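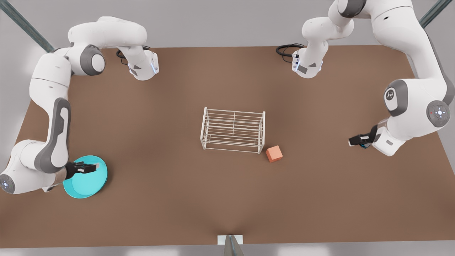 4. Does a rack keep a surface clear?

Papers > Household Studies > Storage and Daily Use > Section 4

The claim that open storage keeps a kitchen table or counter clear is repeated so often in home advice that it is rarely given a source. We looked for one. The guides we reviewed in Section 2 mostly cite each other, and the trail tends to end at a retailer's leaflet or a magazine column. That does not make the claim false. It does mean that the household diary study in Skullby and Willard was, as far as we can tell, asked to carry a good deal more weight than it was built for.

4.1 What the diaries recorded

The Skullby and Willard study gave an open rack to 45 households and asked one adult in each to keep a diary for six weeks. The diary had a line for each evening. On it the writer scored the main table from "clear" to "covered" and noted anything that had stayed out since the day before. A full set of entries came back from 40 households. The others stopped early, and the published account does not say when or why.

We are uneasy about the missing diaries. A person whose table is getting worse has less reason to sit down each evening and say so. The original authors treat the dropouts as random and leave them out of every table. They may be right, but they offer no check, and one would have been easy: the first week's scores of the households that left could have been set beside those of the households that stayed.

The score itself is also weak. "Covered" was never defined. A table with one large tray on it and a table scattered with mail could both be scored the same way, or not, depending on who held the pen. No second person in the home scored the same table on the same evening, so there is no way to tell how much of the change belongs to the table and how much to the writer's mood.

4.2 The rack as an object in its own right

Advice writers tend to treat a rack as if it took up no room. It has a footprint like anything else, and on a small table the footprint matters. The type considered here is open on all sides, built from thin metal rods, with a divider in the middle and narrow feet (Figure 3). Its appeal is easy to see. The surface shows through it, and the eye reads the table as less crowded than it would with a solid box of the same size.

Figure 3. Open white wire rack, unloaded, on a brown tabletop, with a small salmon-orange cube near its foot. Computer rendering.

Whether that reading is worth anything to the person who wants to eat at the table is another question. The space inside the rods cannot hold a plate and an elbow at once. Several diary writers in Willard seem to have noticed this by the second week, when remarks such as "moved rack to make room" begin to turn up. The original report files these remarks under "adjustment to the product." We would have filed them under cost.

There is a second difficulty, and the diaries touch on it only in passing. A rack sorts objects into those that fit it and those that do not. Plates, trays, folders and cutting boards stand up well between rods. Keys, batteries, loose change, a child's block and the cap of a pen do not, and they end up beside the rack, which becomes a landmark for them. If this is common, a rack would tidy the flat things and gather the small ones, and a score that asks only how covered the table looks could go either way. The advice literature has very little to say about small objects. It usually recommends a bowl.

4.3 The Manninen follow-up

The later study in Manninen is often cited as a replication. We do not think it earns the word. It used the same diary, but households chose whether to have a rack, and those who wanted one were mostly people who had already been planning to clear out the kitchen. Their tables improved. So, to a lesser degree, did the tables of the people who declined, which suggests that writing down the state of your table every night is a fairly strong push on its own.

The timing does not help either. Entries began in December, when kitchens fill up with food, cards and visitors, and they ran into the quieter weeks that follow. Nearly any household would look tidier at the end of such a period than at the start. The Manninen report mentions the season in a footnote and makes no correction for it.

What the follow-up does offer is a better instrument. The Prumholm checklist, used there for the first time alongside the diary, replaces the single score with three plain items: whether a meal could be eaten at the table without moving anything, whether yesterday's objects were still out, and whether anyone had looked for something and failed to find it. The answers are yes or no. A checklist like this loses detail, and it will miss slow change, but two people standing in the same kitchen would probably fill it in the same way. On the first item, households with a rack did no better than those without. This result appears in the Manninen appendix and is missing from its summary.

4.4 What can be kept

Some of the original finding may survive. Diary writers in Skullby said they liked their racks, and liking a thing is a reason to own it. There is also modest support for the idea that upright storage makes flat items easier to pull out. The diaries are full of small notes about trays that no longer had to be lifted off a stack – a real convenience, though one that tells us little about whether the table was clear.

The stronger claim, that the rack itself reduces what people leave out, rests on an undefined score, an unexplained loss of households, and a follow-up in which the tidy chose the rack. We would want to see households assigned by lot, a group that keeps the diary with no rack at all, and the checklist in place of the score. We would also want the diaries to run past the point where the novelty wears off. Six weeks may be too short for that, and the flattening of the Willard scores toward the end of the period – which the report describes as "settling in" – could just as well be the beginning of a return to old habits.

Until such a study exists, we treat the effect as unproven in the sections that follow, and we leave it out of the pooled estimate in Section 5.

Contents Previous Next Notes References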